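From: Helmi Nieminen
To: copywriters list
Re: Hirvonen radio script

Gebremedhin Tefera wrote:
> The Hirvonen spot runs over 90 words. Caltville want it
> trimmed by Friday. Which joke goes?

I'd lose the bus driver gag and keep the brother-in-law — he sets up the product name. The Galtoto ads made do with 2 voices and were better for it.

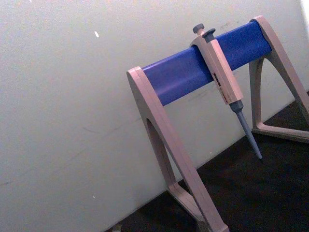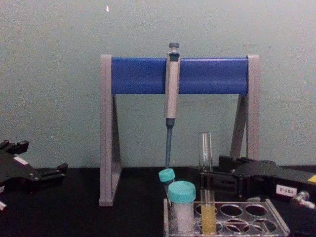
Does the legal line count towards the length?
It counts in full, so leave 5 seconds for it at the end.

I'll send my marked-up copy tonight.

Helmi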